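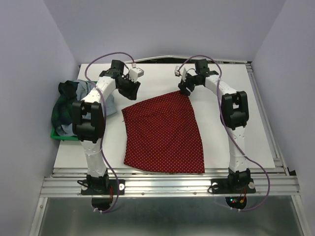 Nevzat Coşkun wrote after last year's course that we rush the part on repeats and get to dyes too soon, so the repeat now has a session to itself.

Session 7: Pattern repeats in printed cotton

Terms
Repeat - the smallest piece of the design that, laid edge to edge, gives the whole cloth.
Straight repeat - each piece sits directly beside and below the last.
Half-drop - each column starts half a repeat lower than the one before it. Spots set this way read as diagonal rows.
Ground - the colour behind the pattern.

Light spots on a dark ground
There are two common routes. In discharge printing the cloth is dyed first and a paste takes the colour out where the spots will be. In resist printing the paste goes on first and keeps the dye away. Check the back of the cloth when comparing samples, but don't rely on it alone.

The diagonal rows are easy to follow on a dark red cloth with white dots. Lay a ruler along one row, then along the row that crosses it. 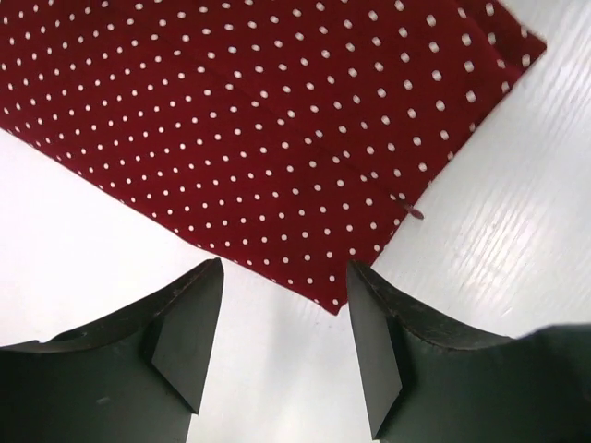
Exercise
Draw a spot repeat on squared paper, 20 squares wide, first straight and then as a half-drop. Mark the edges of one repeat in pencil. Allow about 15 minutes for each drawing. The Grirnia sample book is on the side shelf; please put the Fisska cottons back in order. Hand in both sheets with your name on the back.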